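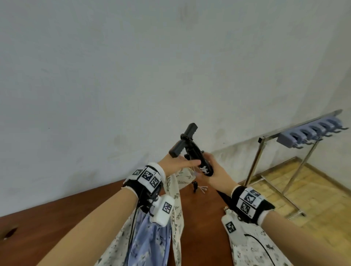 Figure 2.1 Wrist units worn on both arms, with square marker tags on the straps and a sensor module below each.

Chapter 2
Setting Up and Maintaining the Wrist Station

Chapter 1 introduced the Jullenix station at the Mosthorpe training center, where hand movements recorded during garment handling are used to prepare programs for a robot cell. The present chapter deals with the station itself. It covers fitting the wrist units, inspecting the markers, routing the cables, and replacing worn parts.

Each unit is fitted to a bare wrist. The strap must be snug enough that it does not turn when the hand closes, and the module must hang free of the sleeve.

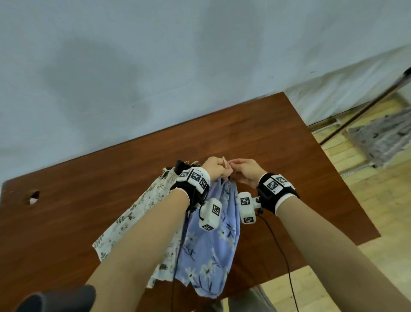
Cables require separate attention. Cloth can catch a loose cable and pull the strap out of line, and a small shift may go unnoticed until the recording is reviewed. The operator should raise both arms, cross them once, and lower them before work begins. Any cable that tightens during this movement is to be rerouted.

Marker tags are wiped with a dry cloth at the start of each shift. A tag with a lifted corner is replaced, and the unit is then calibrated again. Straps are changed after 200 hours of wear. The procedure, prepared by Marilou Baluyot and Witold Wieczorek, appears in full in Section 2.4.

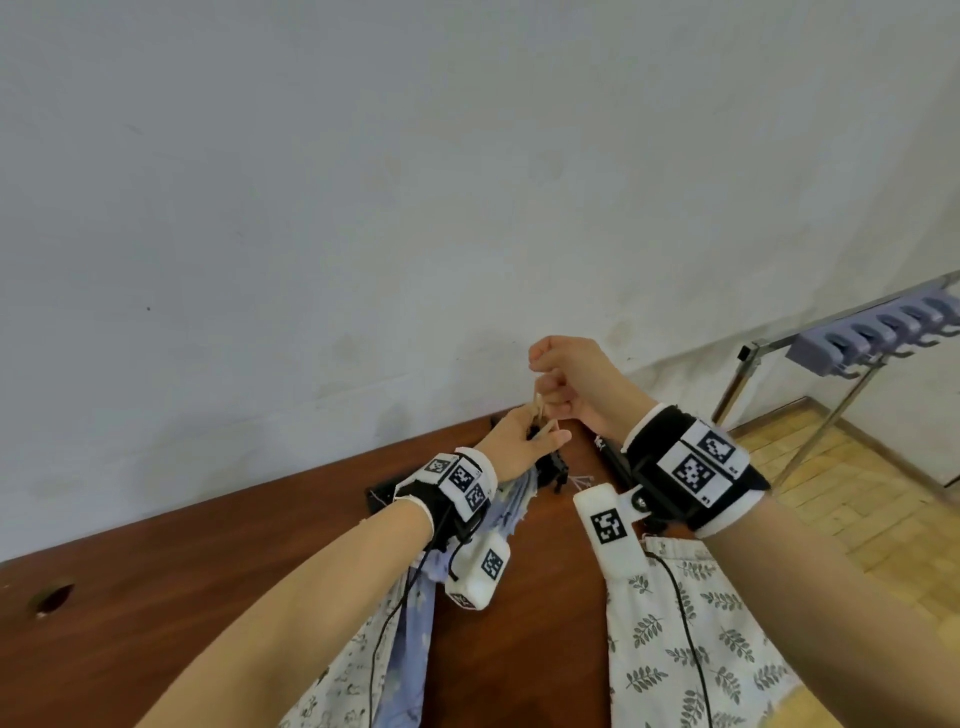
Figure 2.2 Work at a table with both wrist units fitted. A thin cable runs down from each side.

2.1 Parts of the Wrist Unit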